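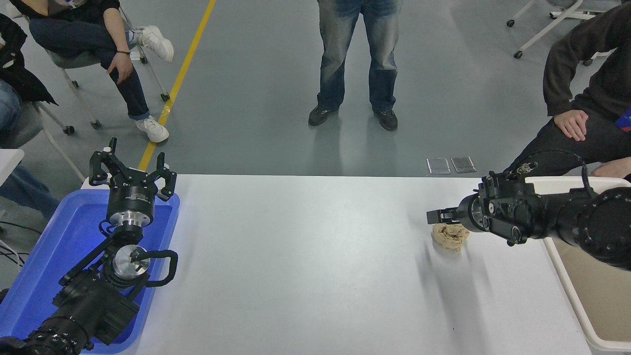
Unit 5: Moisture in Paper and Board

Paper takes up water from the air and gives it back until it reaches balance with the room. The water held at that point is the equilibrium moisture content. It depends on relative humidity, temperature, and the sheet's history.

Hysteresis. A sheet that reaches balance by drying holds more water than one that reaches it by wetting, at the same humidity. The gap is roughly 2 percentage points in the middle of the range. Test samples are therefore dried first and conditioned from the dry side.

Dimensional change. Fibers swell mostly across their width. In machine-made paper most fibers lie along the machine direction, so the sheet grows more in the cross direction. Curl follows when the two faces expand by different amounts.

Creases. Folding breaks bonds between fibers and leaves a line of lower stiffness. Pressing flattens the sheet but does not restore those bonds.

Terms: basis weight, caliper, grain, sizing, curl.

Reading: Hadon, chapter 2; Katiyar, sections on sorption only.

Problem set 2 is due 9th July. Show units at each step. The Plerkgate board data will be used again in August.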